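How a Company Plans to Buy a Robot

When you buy a bike, you pay for the bike. Then you need a helmet, a lock and a pump, and someday a new tire. Buying a robot for work is a lot like that, with bigger numbers and more meetings.
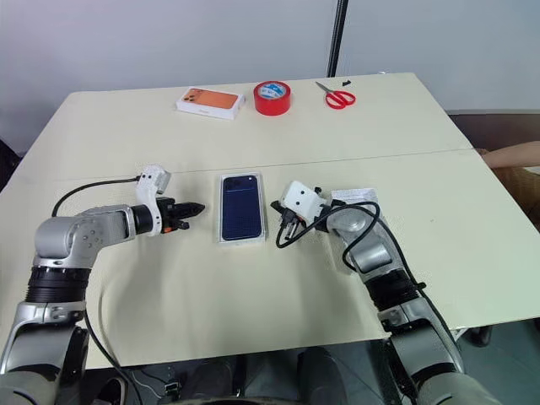 Let's follow one company through its shopping. Cirkum is a small business that packs phones and office supplies into boxes and mails them to customers. The people who work there wanted help at one of their packing tables, so they started to plan.

Start with the job

The first question is what the robot has to do. Cirkum wrote down the job in one sentence: "Pick up a phone in clear packaging and put it in a box." Then they wrote down what could make the job hard. Clear plastic is shiny, and shiny things can confuse a camera. A phone is flat and smooth. It must not be dropped or squeezed too much.

They also thought about other things the robot might handle later, such as a roll of tape or a pair of scissors. A round thing can roll away. Scissors have an odd shape. A robot that is good at one object may be bad at the next one.

One arm or two?

A robot with one arm costs less. A robot with two arms can hold a thing with one hand and work on it with the other, the way you hold a jar while you twist the lid. Two arms also mean two grippers (the robot's "hands"), more cables and more parts to look after.

Cirkum asked two sellers, Tevulon and Szabo, for a quote. A quote is a letter that says what you will get and what it will cost. Tevulon's quote was for a robot with one arm. Szabo's was for a robot with two. Cirkum picked two arms because of the boxes, which have lids that need to be held open.

The price is only the beginning

A budget is a plan for spending money. Here is what went on Cirkum's list besides the robot:

A strong table that does not wobble
A stand for an extra camera
Spare gripper fingers
Spare cables
Training for the workers
Electricity
Repairs

Some of these you pay for once, like the table. Others come back again and again, like electricity. A good budget keeps the two kinds apart.

Let's try the math on the small parts. Cirkum set aside $476 for spares in the first year. A set of gripper fingers and cables cost $300. Take 300 away from 476 and you have $176 left. That is not enough for a second set, so if the first set wears out early, the company will have to find more money or wait.

Finding the space

Robot arms need room to swing. Before ordering, the workers put tape on the floor to show where the table would go. They checked where the plugs were. They also marked where a person could sit or stand, because people work near the robot to set things up and watch how it is doing. Their first spot was too close to a door, so they moved the tape and measured again.

Try before you buy

Szabo let Cirkum test a robot for 30 days. Each Friday the workers wrote down what went well and what went wrong. They kept track of how long each phone took and how often someone had to step in and help. Then they compared that with packing by hand.

A test can end with "no," and that is useful too. Tronia, a toy maker down the street, tested a robot and decided to buy better shelves.

Cirkum plans to make its choice in September.

Words to know

Budget: a plan for how to spend money.
Gripper: the part of a robot that grabs things.
Quote: a seller's written price.
Spare: an extra part you keep in case one breaks.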